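Progress report to the Losham program office
Robot evaluation, second period
November 28, 2024

Since the September report our main activity has been the visit to Sandby for their open day. Kuo-hua Su and I attended for the full day. We went to see whether the arm Ledance has been quoting us for can do the handling work described in our proposal, and I came away less sure than the sales material would like me to be.

The demonstration used a play kitchen with a small drawer unit on the counter. The task was drawer work: open it, deal with what is inside, close it. We were told in advance that the system had been trained on 192 recorded runs of this one task. I asked whether any had been done with a different drawer or a different counter height and was told that was planned.

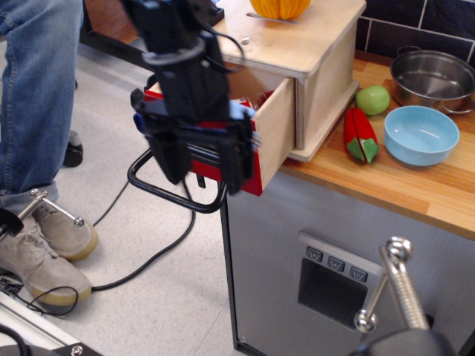 We were allowed to watch 21 attempts. By Kuo-hua's tally, 8 went from start to finish with no help from staff. Most of the others stalled at the drawer, and staff reset the arm and started over. The host described several of these as "partial successes." We have recorded them as failures, as our own work has no use for a drawer left half open.

Speed is a second worry. A person does this in a few seconds. The arm took much longer even on its good runs, and the host would not give us a target time for next year.

In fairness, the Sandby staff answered questions openly, and the arm handled small objects more gently than I expected. The Chou controller may also turn out easier to maintain than the one we have now. We did not get to test it ourselves.

Spending this period was $4,000, covering travel and the evaluation fee. No equipment has been bought. I recommend holding the purchase until Ledance can show the same task on a drawer that we bring. Kuo-hua has sent them our measurements and is waiting for a reply.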